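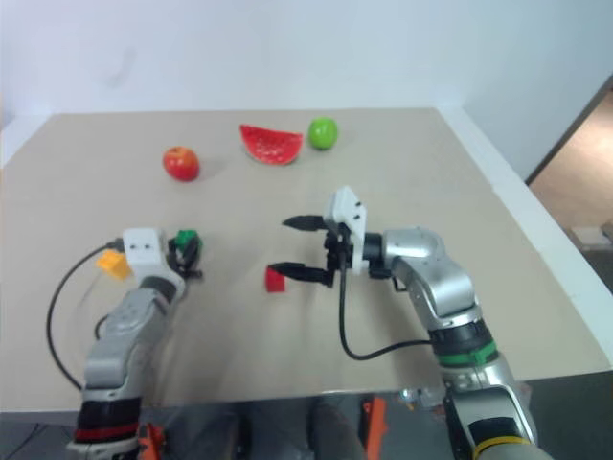

One of our practice tables, with both arms at work among the blocks and the fruit.

About Brarnero

Brarnero is a packing and order-filling company. If you have ever opened a box of craft supplies, party favors or classroom materials and found every small thing in its own little pocket, there's a fair chance it passed through our building on Psarras Road. We started with one long bench and a borrowed tape gun, and today there are 28 of us on the packing floor, plus the office, the loading dock, and the people who keep the coffee going (that last group changes daily, and we are grateful to all of them).

We'd like to tell you a little about how we work now, because it has changed a good deal, and because customers and people thinking of applying both ask us about it.

How the arms came in

For most of our history every kit was filled entirely by hand. It is good work, and plenty of us enjoy it, but a long run of the same kit is hard on the wrists and harder on the attention. Our busiest February brought an order for a school supply kit with 18 separate pieces in it, and by the end of that month we had sore shoulders all over the building and a whiteboard full of complaints, most of them fair. When things quieted down, we sat together in the break room and talked about which parts of the job we would gladly hand over and which parts we wanted to keep.

Out of those talks came the Larkach project, our name for everything we do with robot arms. We set aside a room with plain tables and began with simple objects: colored blocks, toy bricks, play fruit. A block has flat sides and behaves itself. An apple is round and would rather be somewhere else. Between them they teach you a great deal about picking things up, and they're easy to replace when somebody drops one down the back of a cabinet.

The people who run the practice tables came from the packing floor, every one of them. They know how a seasoned packer reaches for a piece and turns it on the way to the box, and that knowledge has been worth more to us than anything we could have bought.

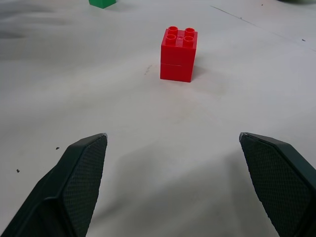 A lot of the early learning is in the approach. How wide should the fingers be before they close? How near can they come to one piece and leave its neighbor alone? Our packers have been answering questions like these with their own hands for years, mostly without thinking about it, and it has been a real pleasure (and now and then a comedy) to watch them try to put it into words. We keep a notebook of what they come up with. "Come at it like you're picking up an egg you don't trust" is on the first page, and new starters still get told to read it.

What it means for the people here

We made a few promises before the first arm was bolted down, and they are still taped up next to the time clock:

Anyone whose station changes is trained for the next one on paid time.
Floor staff have a say in which jobs are tried on the arms, and in what order.
Any person on the floor may stop an arm, at any time, and will be thanked for it.

Jobs have certainly changed. Some of us who used to fill trays all day now set up runs, check finished kits, or spend part of the week at the practice tables. Stations rotate every two hours, so a person isn't stuck doing one motion from clock-in to lunch. There are days when the old way is quicker and we go back to it cheerfully. And we won't pretend that everyone took to it at once. A few of our longest-serving packers were wary, and told us so in plain terms, and the plan got better for their having said it. Delicate items, gift orders and anything with ribbon are still packed by hand, and we have no plans to change that.

Brikside, our training program

Brikside is our eight-week course for staff who want to move toward setup and maintenance. You don't need a technical background, only some patience and a willingness to ask the same question twice. Classes are held during working hours, and the group is kept to 8 people so that everyone gets proper time at a table.

Come and see us

We welcome visits from customers, school groups and anyone curious about working here. Call the front office to arrange a time, wear closed shoes, and come hungry if you can manage it, as lunch is usually shared and there is usually too much of it.

Brarnero, 827 Psarras Road
Page last updated 6/19/26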